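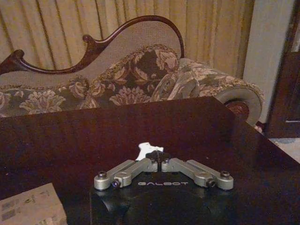 Gripper care on the Sendus cell: frequently asked questions

These are the questions we receive most often from the people who run the Sendus tabletop cell at our Cillwood and Kodcombe sites. The answers concern the two-finger gripper and the small camera at the wrist. For the arm itself, please read the separate arm page. Last revised July 2025.

How often must I clean the gripper?

Wipe it at the end of every working day with a dry lint-free cloth. After every 300 cycles, please do also the longer cleaning: stop the arm, wipe both linkages on the upper and the lower side, then brush along the slot in the center with a soft dry brush. Do not use compressed air. It pushes the dust deeper into the joints and we have then to open them.

May I use alcohol on the black parts?

A little, on the cloth and never directly on the part. Keep it away from the printed letters.

Which screws may I tighten by myself?

The bolts at the joints may be checked by any trained operator. Use the short hex key from the drawer of the cell and stop when you feel the resistance. If a bolt turns freely more than a quarter of a turn, it was loose for a long time, and you should write this in the logbook. The small screws close to the central slot are not for operators. They set how the two sides meet, and after they are moved the whole gripper must be adjusted again.

One finger arrives before the other. Is it broken?

Usually not. First look for something caught in the mechanism. Paper fiber and bits of foam are the most common thing we take out. Then open and close the gripper 4 times at slow speed without any object. If the difference remains, call Sang Ngô, who keeps the adjustment values for both sites.

Do I need to clear the table before I run the homing routine?

Yes. Remove cardboard, labels, and small scraps, also when they look too light to matter. A light scrap moves easily and can finish between the fingers.

The cell stands in a furnished room. Is this a problem for the camera?

In general no. Patterned fabric and pleated curtains behind the table are accepted by the current software, and we do not ask you to cover them. More important is the light. A dark, slightly glossy tabletop gives reflections, and in dim light the camera may take a reflection for an edge. If the detection becomes unstable, switch on one more lamp, and place it at the side of the table, not behind it.

How do I check the camera after cleaning?

Put the calibration card flat on the table and start the check from the service menu. The result should show 64 points found. With fewer points, clean the lens one time more and repeat.

When are the joints greased?

Every 800 hours of work, by the service team only. The Obeidat site follows the same interval from November on. Please do not add oil between two services, even if you hear a small noise. Write down the noise and at which position of the fingers it comes.

Where do I send a question that is not on this page?

Write it in the logbook of the cell with your initials. We read the logbooks each week and add the answers to this page.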